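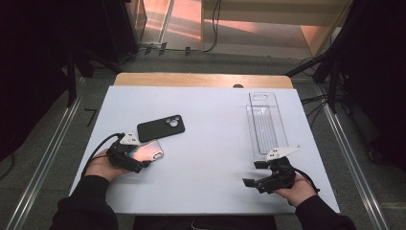 Department of Packaging and Product Protection, Plercombe

PK 161 Retail Packaging, Handout 4
Instructor: Tamunoemi Danladi

Fit of accessory, device and outer box

Terms. The device is the phone. The accessory is the case, here matte black with a camera cutout. The outer box is a clear rectangular plastic box with one small oval hole near an end.

Clearance. Measure the device at its thickest point, camera bump included. Measure the case separately, then with the device seated. Record all values in millimeters on the Vuvulden sheet.

Cutout. Lay the case flat and compare its openings with the camera bump. Note any edge that would overlap a lens.

Box. Record inside length, width and depth. Ridged walls reduce usable width, so measure between ridges. The hole is not a load point unless the drawing says so.

Report. Maximum 566 words, one sketch. Sketches without dimensions lose 7 points. Reading: Triantafyllou, chapter 4, sections on rigid clear boxes.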